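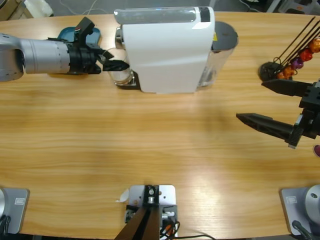
1. Purpose of the work

The project looked at how a shared drinks corner should be laid out so that one person can make a capsule coffee without moving away from the table. It was carried out for the Staltside study rooms, where the coffee table is used all day and gets in a poor state by the afternoon. The work covers the layout of the table and the order of the steps. It does not cover taste, running cost or the choice of machine.

2. Equipment

The layout uses one single-serve capsule machine with its own water tank, a wire capsule holder on a round base, a clear drinking glass and a small teal-blue tray. All items stand on one wooden table. The machine goes at the far edge and the holder to the right of it, on the tank side. Capsules clipped to the wire rods can be picked out by colour, so the user does not have to search a drawer or a box.

Two earlier layouts were drawn up on paper. In the Peltholm layout the capsules were kept in a bowl in front of the machine. In the Petkov layout they were kept on a shelf behind it. Both names come from the rooms in which the drawings were made. The first was dropped because the bowl blocked the drip tray, the second because the user had to reach over the lever.
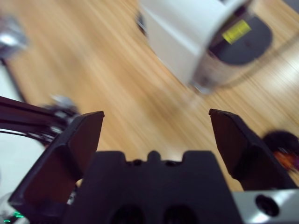 Staltside, November

3. Method

Each trial followed the same order of steps:

Check the level in the water tank.
Place the glass on the drip tray, under the spout.
Take one capsule from the holder.
Lift the lever, insert the capsule, close the lever.
Start the machine and wait until the flow stops.
Stir, then remove the glass.
Take out the used capsule.

There were 23 trials, each using 200 ml of fresh water in the tank. Times were taken with a stopwatch from the first step to the last. A trial was marked as failed if anything had to be moved to make room for a hand or if coffee reached the table. Kalliopi Berisha kept the trial sheet and entered the results in Trurkon, the timing program used on the course.

4. Results

Three trials failed. Two of these were due to the holder standing too close to the tank, so that the lowest capsule could not be taken out cleanly. The holder was then moved 5 cm further right and the fault did not come back. In the third, the glass was set down off-centre and coffee ran over the edge of the drip tray.

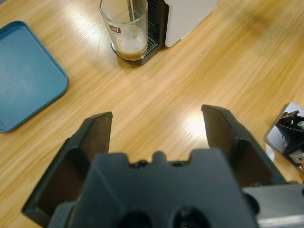

Stirring was the least settled part of the method. The order of steps says when to stir but does not say where the spoon goes afterwards, and the trial sheet has no column for it. A tall piece of metal left standing in the glass, with a little brown liquid still at the bottom, rises well above the rim and has to be allowed for when the glass is lifted from the grille. The tray is the obvious resting place, and it should stand on the left so that the right side stays free for the capsules. A line to this effect has been added to step six.

5. Further work

The layout has not been tested with a taller glass or with a left-handed user. Emptying of the drip tray was left out of the timing and should be included in the next set of trials.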